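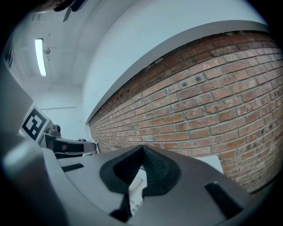 What kind of mortar should go back into an old brick wall?
A mortar that is softer than the brick around it, and as close as possible to the original in color and sand.

Ulham mill wall to be repointed in lime mortar

ULHAM, Oct 3, 2021 – Repointing of the long brick wall at the Flillo building will start this month, the building's owners have confirmed. The contract covers joint repair, replacement of failed brick and cleaning of the wall face. It does not include paint, plaster or any other coating.

The wall is laid in reddish-orange and brown brick of mixed tone with light gray mortar. Some of the bricks are paler and weathered. The owners asked that this variation be kept, and the specification tells the contractor to leave discolored brick in place where it is sound.

The work went to Rengifo, a masonry firm that repaired the chimney base at the same address. Rengifo was the lower of two bidders. The other bid was based on a ready-mixed cement mortar, which the specification did not allow.

A survey in the spring divided the wall into bays and graded each one by joint condition. The joints in the upper courses were found to be in fair order. Most of the loss is in the lower courses, where an earlier repair used a hard cement mortar. Moisture in a wall tends to leave by the easiest path. Where the joint is denser than the brick, that path is the brick itself, and the face begins to flake. The survey recorded flaking beside the cement joints in four bays and almost none beside the older lime joints.

"The old joints are worn but they did their job," said Cyrill Prantl, who wrote the survey and will inspect the work. "The repair joints look better from a distance and are the ones we have to take out."

Scope of work

Roughly 10 percent of the joints will be raked out and refilled. The contractor is to rake to a depth of at least twice the joint width, square at the back, with no mortar left stuck to the brick edges. Bed joints may be opened with a thin blade run along the center line of the joint only. Head joints, the short vertical ones, are to be cut by hand. Power grinders may not be used on them at all. The survey found overcut marks above and below several head joints from the last repair, and these cannot be hidden.

Bricks that have lost their face will be cut out one at a time. The contractor may turn a brick and reuse it if the back is sound. Otherwise a replacement comes from the stock of 100 salvaged bricks that the owners have kept under cover since a rear lean-to was taken down. These are close in size to the originals but vary in color, and Prantl will pick them bay by bay. New brick may be used only if the salvaged stock runs out, and then only after a dry sample has been set against the wall.

The mortar is a mix of natural hydraulic lime and washed sand. Three sample panels were made over the summer. The first dried too white. The second matched in color but the sand was too fine, and the joint had a flat, closed look. The third used a coarser sand with a small share of crushed stone and was accepted. It will be held as the reference until final payment.

Joints will be filled in layers, each one pressed back and allowed to firm up before the next. The final layer is to finish slightly behind the worn edges of the brick. Where an edge is rounded, a flush joint would spread over the face and leave a thin feather of mortar, which breaks off. Once the surface has stiffened it will be beaten with a stiff brush to bring up the sand grains.

Cleaning

Cleaning is limited to dry brushing with natural bristle, followed by low-pressure water where brushing does not lift the dirt. Wire brushes, acid cleaners and grit blasting are excluded. The owners tested a proprietary cleaner, Zakosora, on one hidden area. It removed soot but left a pale bloom at the mortar line, and it was dropped from the specification.

White salt deposits may appear as the new joints dry. These are to be brushed off dry and the dust collected. Washing them would send the salts back into the brick.

Protection and curing

Damp burlap will hang over finished joints for 14 days. It must be kept clear of the face so that it does not mark the brick, and it is to be misted as needed. No joint may be filled when the temperature of the wall is below 40 degrees Fahrenheit or is expected to fall below that overnight. This is the main limit on the schedule. The owners would like the last bay filled before the end of November, and the contract allows the remaining work to be carried over to spring without penalty if the weather turns.

Brick and mortar are to be wetted lightly before filling. Dry brick draws water out of the mix too quickly and leaves a weak, powdery joint. The specification calls for the wall to be damp to the touch with no water standing on it.

Access and dust

Work will move from the low-joint bays toward the sounder end, one bay at a time. Screens will be fixed at each side of the working bay and a vacuum attachment is required on any powered blade. Equipment and furniture close to the wall are to be moved or wrapped by the people who use them before each bay begins. A notice giving the order of bays will be posted at the main door.

No fixings may be drilled into brick during or after the work. Existing holes will be plugged with the approved mortar, tinted where needed. Anything that has to be hung later is to be fixed through a joint, which can be refilled.

The wall is 100 feet long and was built in a single campaign, with no change in brick or bond along its length. Its rear face was repointed separately and is not part of the contract.

Prantl will inspect each bay twice, once after raking and once after curing. A joint that can be scratched out with a key at the second visit will be redone at the contractor's cost. Samples of the removed cement mortar and of the older lime mortar will be labeled by bay and stored with the survey drawings.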